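Grolterent -- repairs and part exchange: your questions

How do I book a repair?
Fill in the form on the bookings page or ring the Skiltgate shop between 9.30 and 5. Please have the model name ready, which is usually on a sticker underneath a laptop or on the back of a desktop.

Do I need an appointment?
For drop-offs, no. For collection, wait until you have had our text, as finished machines are kept at the Cletska store overnight and come across in the morning.

What does it cost to have a computer looked at?
The check is free if you go ahead with the repair. If you decide against it, we charge £5 for a laptop and nothing for a desktop. You will get a written price before any work starts.

Will I lose my files?
Most repairs do not touch them, but we can't promise anything about a drive that is already failing. Make a copy first if the machine still starts. If it doesn't, tick the box on the form and we will ring you before doing anything to the drive.

Can I bring my own parts?
Yes, as long as they fit. Check the socket type of a processor against your board before you buy. We fit customers' parts at the normal rate but the guarantee then covers our work only.
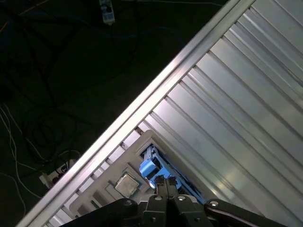

A processor in its socket, with a blue plastic bracket to one side.

Do you buy old computers?
We take desktops and laptops in part exchange, working or not. The most we have paid for one is £200. Monitors and printers we can take for recycling only, and there is no payment for those.

How long is the guarantee?
Repairs are covered for a year from collection. Second-hand machines are covered for six months. Keep your receipt -- the number at the top is what we search by.

I have had a text saying "status 53". What does it mean?
The part is on order. You don't need to do anything.

Are you open in August?
The shop is, with shorter hours (10 to 3). The Cletska store closes for the first two weeks, so collections may take longer.

Who do I speak to if something has gone wrong?
Ask for Saulius Kalniņš on extension 532, or write to the shop address with your receipt number. He replies to letters as well as emails.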